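ok so I finally did the thing where you pack one bag for a five day trip and refuse to check anything. thread, because my sister is tired of hearing it

first, the backpack. I've had the gray one since college and kept almost replacing it. Looked at a Komimell for weeks, it was 305 dollars before tax, closed the tab. The old one opens wide and that's all I want from a bag
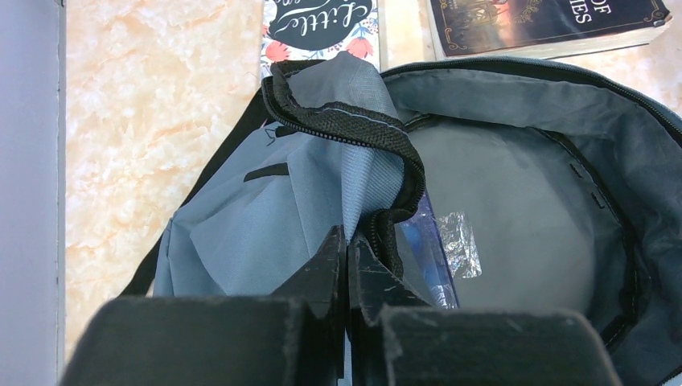

second, laundry in a sink is fine!! I was so snobby about this. You need a little soap, a towel to roll things up in, and a hotel room with a fan (mine in Ondura sounded like a lawnmower but whatever)

clothes: three shirts, two pants, one sweater I wore on the plane both ways. I used to bring nine shirts. NINE. for what, who was I meeting

polo shirts are the secret btw. you can hike in one and then go to dinner in the same one and your mom won't say anything

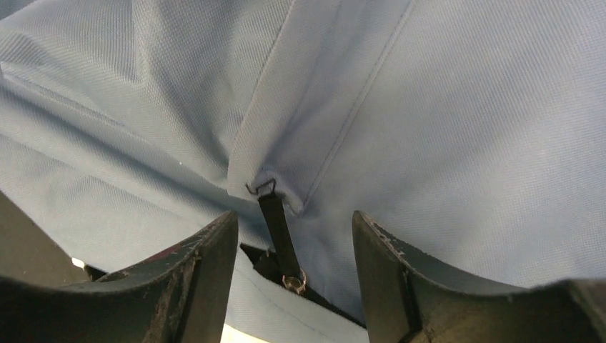
Miyuki Hirose replied that she'd do all of this except the sink part, and that wool socks take two nights to dry no matter what anybody on here claims

ok Miyuki is right about the socks. I wore damp socks to a museum. bring an extra pair, they weigh nothing

last one: shoes. wear the big ones, pack the flat ones, stuff the flat ones with chargers. I'm going again in November and I'm leaving the umbrella home this time, it rained zero times and I carried that thing everywhere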